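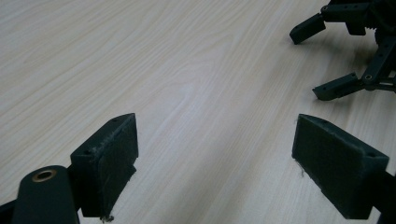 Lotte Wuyts

**Etstead worktop, light wood finish**

The Etstead is a plain tabletop with a pale cream-to-beige laminate finish. The grain is fine, with a few darker tan streaks, and some tops have a wide oval swirl in the pattern. The surface is smooth, so paper lies flat and crumbs wipe off with one pass of a cloth.

We sell the top alone or with the Gitolow leg set. The legs bolt on from below and take 12 screws, all in the bag.

- Item number: 747
- Maximum load, spread evenly: 100 kg
- Legs: sold separately
- Assembly: one person, cross-head screwdriver

**Care**

Use a damp cloth and a little dish soap. No scouring pads. Put a mat under hot pans — the finish will mark and we can't repair it. Tape residue comes off with rubbing alcohol on a rag.

**Ordering**

Tops ship flat. Check the corners before you sign for the delivery, and write any damage on the driver's slip. For a grain sample, ask Ryszard Głowacki at the Dekker counter. Samples are free and come in one size. The next batch is due in June, and orders for more than one top go out together unless you tell us otherwise.

Page updated 1/27/18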